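## 4. Recording your first set of examples

Welcome to the part most people have been waiting for! By now your Hutstead hand-held gripper should be charged, paired and sitting comfortably in your palm. 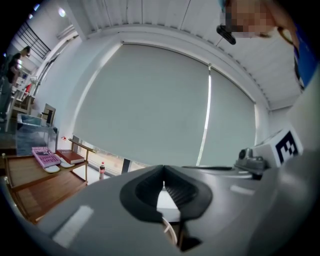 *Fig. 4: The gripper's own view, with the black finger pad in the middle and the square marker to its right.*

A few minutes spent on the room will save you a long evening of sorting later, so please don't rush the first two steps (we all did, once).

1. Set the blinds or lamps the way you want them and leave them alone until the set is finished. A strip of daylight between two blinds is fine as long as the marker can still be read.
2. Wipe the marker with a dry cloth and check that the preview in Provosix shows the whole square.
3. Hold the gripper still over your starting spot and press **Record**. Wait for the tone.
4. Do the task once, at the pace you'd use if you were showing a friend. Small wobbles are welcome, and the system learns from them too.
5. Open the fingers fully, press **Stop**, and put everything back a little differently from before.
6. Repeat until you have 40 good examples. For tasks with two objects, such as moving one book and then another, plan on 80.

> **Note:** If you drop something or change your mind halfway, keep going to the end and tag the take "retry" afterward. Hường Phí, who looks after our sample sets, would much rather have a tagged take than a missing one.

> **Caution:** Keep loose sleeves and hair away from the joints beside the knob, and never loosen the bolts while the gripper is switched on.

When the set is full, choose **Upload** and leave the gripper on its dock until the light turns green. If the upload stops with code 67, go back to section 3 and pair again.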